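Six months of not correcting people

I moved to Gastmont in August, for work, and I brought with me two suitcases and a name that no one here could pronounce. My family name is Ho, which is easy. My given name is Siu-ming, and it became Simon before I had finished my first coffee in the new office. I did not protest. I also did not protest when the same people began to say "she" about me, although I had written "they" in the form I filled in for human resources. In the form there was a box for it, and I was so happy about this box that I thought the work was finished.

I want to write about what I learned since then, because a reader asked me in the comments how one does it at a new workplace. I am not an expert. I am one person, in one company, and English is my third language.
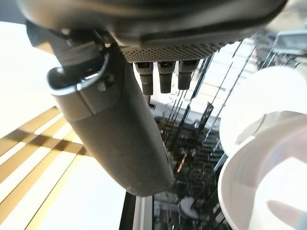 Up close.

My first language, Cantonese, does not make this difficulty when you speak. The word keoi is for everybody, for my father and for my aunt and for me. So for the first part of my life I was never wrong and others were never wrong about me, at least not in a pronoun. When I learned English at school, I mixed he and she all the time, and the teacher took off marks. I still do it when I am tired. I tell you this so that you understand I have much patience for a mistake. I have made it to other people more often than they have made it to me.

But there is a difference between a mistake and a habit, and at Zusteo it had become a habit, and I had helped to build it by smiling. For six months I smiled. When I finally said something, my manager was truly surprised. She said, "But you never minded." What could I answer to this?

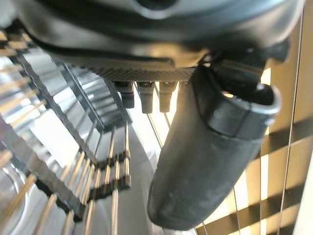
What I did in the end

I wrote an email to my own team, 15 people. I wrote it many times, and the version I sent was four sentences long. I said my name is Siu-ming, I said how to pronounce it (the first part like "see-you", said quickly, which is not perfect but is close), I said that I use they, and I said that if somebody forgets they can just correct it and go on talking. I did not write "sorry to bother you". My first version had this twice.

Three colleagues answered the same day. One of them, Gashi, came to my desk and practised my name until it was good, and then told me how to say Gashi properly, because I had been saying it wrong too! Most of the others did not answer, but they changed. A few did not change, and I will be fair and say that one of these is a very kind person who brings me lemons from the tree at home. Kind people can be slow at this. I do not know yet what to do about it, apart from saying "they" quietly each time, like a person who puts a chair back under the table.

The company has 700 employees and there is a group for queer staff, with a lunch every second week. I avoided it for a long time. I had the idea that I must first be more sure of myself and of my vocabulary. At the lunch I met a person from accounts who is older than 50, who began to use they only last year, and who is still not used to it when they hear it. I found this a great relief.
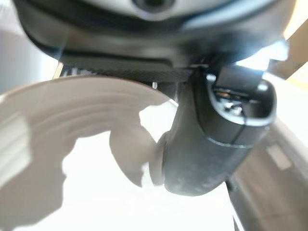

Since the email, the thing I think about most is how worn a word must become before it fits. In the first weeks, every "they" in a meeting was so loud for me that I lost the rest of the sentence, even when it was said with goodwill. Now I hear it less. I compare it to the robot's finger in the photo, thick and black and a bit scuffed, with pale specks near the lower end. I like things more when they have these marks. My pronoun had no marks at all in the beginning, it was only a word in a box in a form, and I treated it like something that must not be touched. Now colleagues use it when they complain that I took the last clean mug, and this is how I prefer it.

Some readers asked if they should write such an email also. I can't say this for you. I had a permanent contract and a manager who listened, and before, at my job in Bedero, I had neither of these and I would not have done it. If you are not safe, you owe this information to no one. If you are safe but only shy, as I was, perhaps write it first and leave it in the drafts for a while. Mine was there for six weeks.

Next time I will write about the name badge, which they have now printed for me twice, and both times without the hyphen.

Siu-ming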